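About us | Who we are

Matheson is a small firm that reads service contracts for people who have to sign them. Cleaning, lifts, photocopiers, phone lines — the dull paperwork that renews itself every January while everyone is busy.

We don't much believe in "partners". Most suppliers who use the word want a longer notice period. We started after reading 80 contracts for one landlord and finding the same price rise clause in nearly all of them, worded so mildly that he had taken it for a discount.

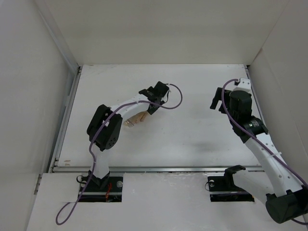

Two robot arms in a white-walled enclosure

We charge a fixed fee and take no commission. Plenty of firms say that, so ask to see it in writing, from us as well. Our own contract is two pages long. You can leave it with two weeks' notice, and we would think less of you if you didn't check.

Our checklist is called Clollix. It is a list of questions and we have never claimed it was anything cleverer. Prokine, our newsletter, comes out when there is something to say, so some months you will hear nothing.

Can we save you money? Perhaps. Some contracts are fair already, and then you have paid us to be told so. We don't publish average savings because we have yet to see such a figure we trusted.

Our office is in Hamesness. Please ring before you come.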